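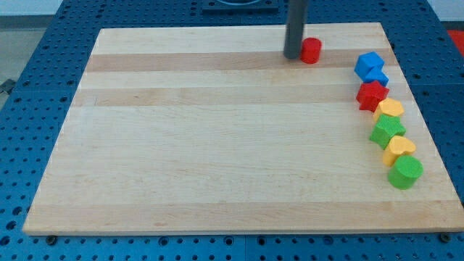

Ticket 274, Clindier cell, Sep 27, 2019

Right, had another go at the pusher arm this morning! It was stopping short on the back half of the board again (same grumble as in February), so I re-zeroed the height and went round the clamp screws with the 4 mm key. One was a good half turn slack, the cheeky thing. Ran the blocks test afterwards, stars, hearts and all, and got 4 clean passes before the rod started to chatter on the wood. I've raised it a touch and that's quietened it down. Leaving this open till the new collar comes from Unex, so please don't touch the height setting!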